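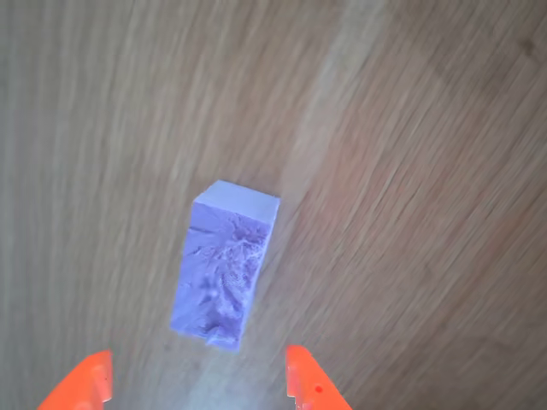
Figure 1. Wood grain, light brown, with a small darker knot.

4. What people told me about sharing a building

I should say first that I went to Trurkumbridge expecting to write about hymn books. The Methodist and Catholic congregations there have been under one roof since the Methodist chapel was sold, and I'd assumed the arguments would be over music (they usually are!). What came up again and again in my interviews was the calendar. Who has the building on Easter morning, and who gets it for a funeral when the other lot have already booked a christening tea?

I sent out 355 questionnaires and got 200 back, a far better return than I'd dared hope for from a town of 3,000. Most of the people who replied said they were happy with the arrangement in general. Ask them about a particular clash, though, and the tone changed quite sharply. One Methodist woman wrote two full pages on a harvest supper in October that had been moved to make way for a Mass, and she was still cross when I rang her. A Catholic man had much the same complaint the other way round, over a wedding rehearsal.

My co-author on the earlier study, Ramiro Marín, has suggested that sharing works best where there is a written agreement, and I was quite ready to agree with him. Trurkumbridge does have one, signed on 16 June 2022, and it runs to 6 pages. The trouble is that very few of the people I spoke to had read it. They went by what the last minister had said, or by what had been done the year before, and those 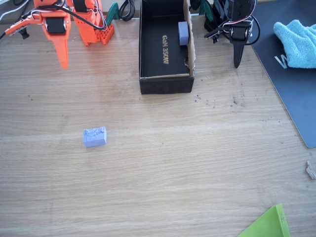
two things didn't always match. When I read the clause on feast days aloud to a mixed group after coffee, both sides told me it was wrong, and then they argued happily for half an hour over what it ought to say.

I don't want to make too much of that. It was one group, and a talkative one. Still, it does make me wary of treating the paper agreement as the thing that keeps the peace. My own hunch is that the coffee matters more - people who stayed on for it after a service could nearly always name someone from the other congregation, and they were much gentler in the open answers. I can't say which comes first, of course. Friendly people may simply stay for coffee.

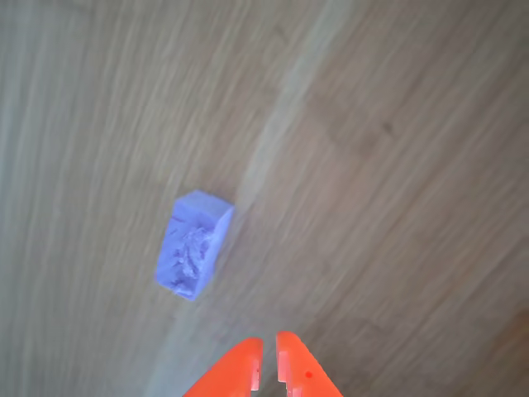
Figure 2. Small lavender-blue block on a light wooden surface, with two orange gripper fingers.

I come back to the question of funerals in section 5, where the numbers are smaller and I have leaned more on the interviews.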